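Hi Yolotzin,

Quick housekeeping before the fun stuff: this covers everything since the last check-in, it runs through the end of May, and the spending sheet is in the shared folder under the same name as always. I moved the music line up a few rows, so don't panic if it looks like it vanished.

## Where the show stands

Season two of *Solís* is written! All of it! The last script went out to the cast at one in the morning and I slept until lunch the next day. You funded us for a comedy-drama about two sisters running their dead father's motel, and that's still the show, but I want to be upfront that it got a bit sadder in the back half than the outline you approved. The wedding episode is now mostly a parking lot argument. I think it's the best thing we've written. The outline version had a cake gag that three different readers said they saw coming, and once we pulled it, the whole middle of the script loosened up and the sisters finally had room to talk to each other.

Episodes one through four are shot. Five is half done (the motel office scenes are in, the lake scenes aren't) and six starts when we get our lead back from her play.

A few things that changed from the plan:

- The flashback episode is gone. We folded the two scenes everybody loved into episode three, and it saved us a location and a child actor.
- Episode four ran long. The rough cut was way over and we've been shaving it ever since. I'd like to keep it a little longer than the others if you'll let me.
- The aunt is in more of the season. She was supposed to have one scene. Then we saw the dailies.

## Casting

Both sisters are back, plus the night clerk, plus the dog. The new neighbor took forever to cast. We read 25 people for him and I'd started to think the part was just badly written (it kind of was, so I rewrote it, and the very next person in the room got it). He's funny and very still, and he makes the older sister look like she's always talking too fast, which is perfect for her.

The one loss is the county inspector. He took a series job out of state, good for him, and we gave his lines to the mail carrier. It plays fine. You'd never know unless you'd read the old draft.

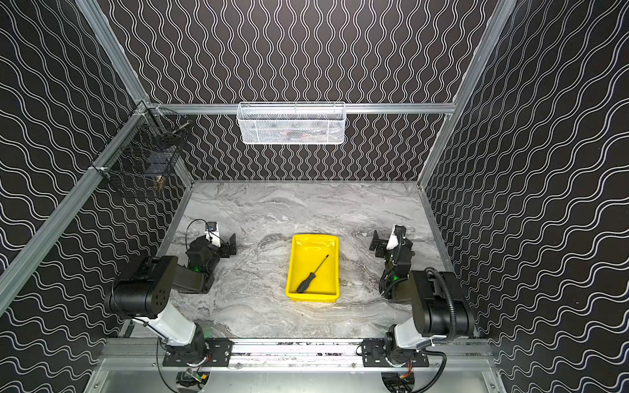
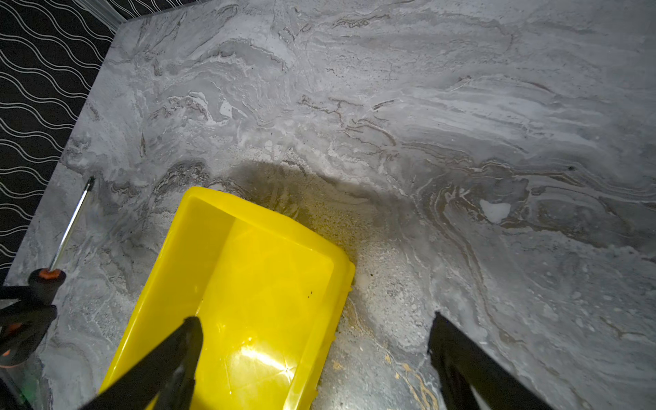
*The yellow tray on the marble-patterned top, two views.*

## Post and music

Editing is happening at Nesen again, same room, same terrible chairs. One and two are locked. Three is close, and I'll send you a link as soon as the sound is good enough that I won't have to write a paragraph of excuses to go with it.

Music is my happy news. Last season we leaned on library tracks and a couple of reviewers noticed, and they were right to. This time Zadunent is scoring the whole thing. They're a duo, they record mostly on an old pump organ and a cheap guitar, and the main theme has been stuck in my head for weeks. They agreed to a flat fee for the season as long as they can put out the soundtrack themselves. I said yes to that before checking with you, so please tell me if it's a problem! I read our agreement again afterward and I don't see anything in there that rules it out, but you know it better than I do.

Color is the piece I'm least sure about. The person who graded season one is booked, and the two tests we've had from other people both came back too orange. The motel is supposed to look tired, and these made it look like a vacation ad. I've got one more test coming.

## Getting it out there

Parska has confirmed they'll carry the season, with all six episodes dropping together. I argued for weekly. I lost. They showed me how season one did and most viewers who finished it did so in 2 sittings, so I get where they're coming from, even if I still miss the days when people waited and complained to each other between episodes.

They want the trailer early, before the season is fully mixed, so we'll cut it from the first three episodes only. That also keeps the lake stuff a surprise.

We held one preview of episode one at the community college, and 15 people stayed afterward to talk. The biggest laugh was the ice machine. The biggest complaint was that folks who hadn't seen season one didn't get why the sisters weren't speaking, so I'm adding a short recap at the top. I've resisted recaps my whole life, but they asked good questions and I didn't have a good answer.

## Money

We're on budget overall, with some sloshing around underneath. Dropping the flashback episode freed up more than the aunt's extra days cost. Permits went over. The lake wants a second permit for the dock, separate from the one for the beach, and I only learned that after I'd scheduled both on the same morning.

I'd like to move $1000 out of travel and into sound. We aren't using the travel money (the neighbor turned out to live twenty minutes away) and the outdoor dialogue in episode two needs more cleanup than I'd planned for. There's a highway back there that we all stopped hearing after the first hour and the microphones did not.

## What I need from you

1. A yes or no on the travel-to-sound move.
2. Your thoughts on the soundtrack arrangement with Zadunent.
3. Notes on the episode four cut, whenever you've got an evening. Be mean about the diner scene, I can't see it anymore.

Next up for us is the lake, weather permitting, then episode six, then the trailer. I'll write again once five is in the can.

Thanks for all of this, really. Call whenever, mornings are best.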